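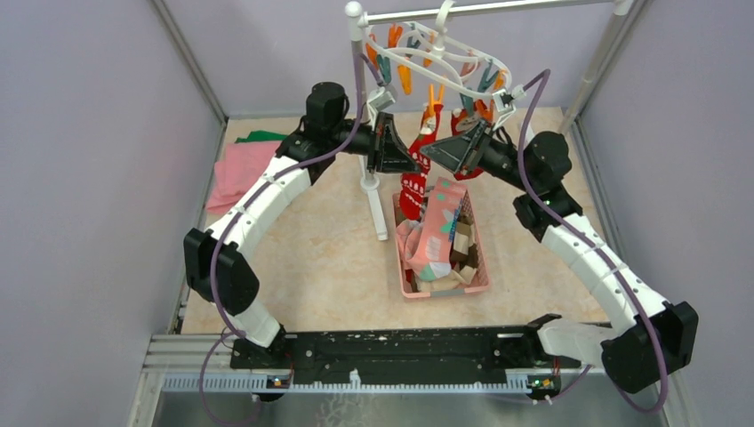

White and black arms on a black rail, with lavender walls behind

About Callesik

Callesik is a small language school in Lunville. We teach evening and Saturday courses in Korean, Hungarian and English to adults, from complete beginners up to people who need the language for work.

The school was started by Deok-su Yoo and Vilmos Szénási, who met while teaching at Vitside College and wanted to run smaller classes. Our groups have no more than 8 students. Each course lasts 30 weeks, beginning in October, with a short break in winter.

Deok-su runs the Korean courses and looks after enrolment. Vilmos teaches Hungarian and writes most of our course books, including the Nava reader, now used at every level. English is taught by a team of part-time staff.

We have 200 students this year. Many come back for a second course, and several of our present teachers first came here to learn.

Fees can be paid in full or by the month. Course books are included. If you are unsure of your level, ask the office for a free placement interview, in person or by phone.

Page updated 1/21/26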